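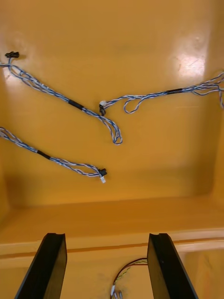
Okay, hi everybody, thanks for staying after lunch! My talk is called "Put It in a Bin," and yes, it really is half an hour on how we lay out parts before we build a kit. I'm with the Larkton bench at Grindix, and I've been sorting small parts there for 7 years.

(Wait for the back row to sit down.)

So, the Nilerero kit. Each one needs a solenoid, a round board and a wire harness. When we started, all of it came to the bench in one big carton, and you can guess what the harnesses did -- they grabbed everything. I once lifted out a harness and got two solenoids and a board along with it. We had an order for 400 kits and after the first week we'd finished 333 fewer than that. Not a great week!

(Pause. Somebody usually laughs.)

What we do now is give each kind of part its own yellow bin, and the bins go on either side of a steel tray. Whatever is in the tray is the kit you're building. Everything else stays in its bin until you want it.

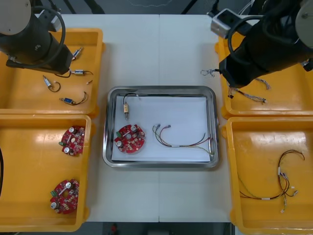
I get asked a lot about the bins themselves. Get shallow ones if your parts have leads on them. A deep bin just invites you to pile stuff up, and then the leads hook together and you're back to the carton. I like smooth walls too, so a connector doesn't catch on the way out.

Boards: lay them flat, with a gap between them, capacitors up. Please don't stack them. I've had this argument with the folks on the Cao line and I'm still having it.

(Next slide. Let them look a second before talking.)
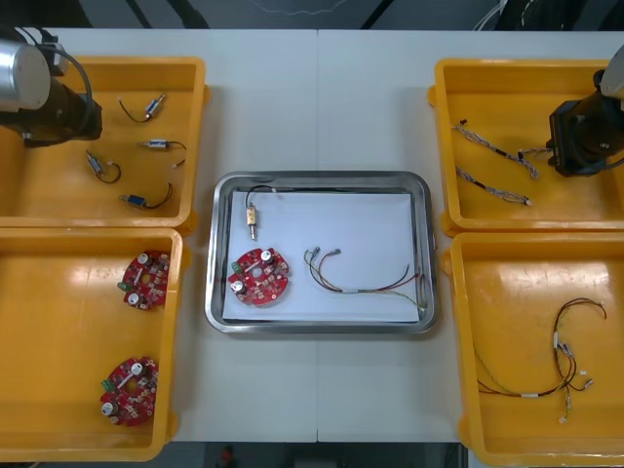 Slide 3: Solenoids in the upper left bin, round red boards in the one below, steel tray in the middle.

Harnesses are the part I haven't solved. I've tried tying them, coiling them, hanging them on pegs -- pegs were okay, but they took up the whole shelf. If anyone here has a trick, I'd love to hear it, so let's go to questions early. Ask for the roving mic, it's over by the door.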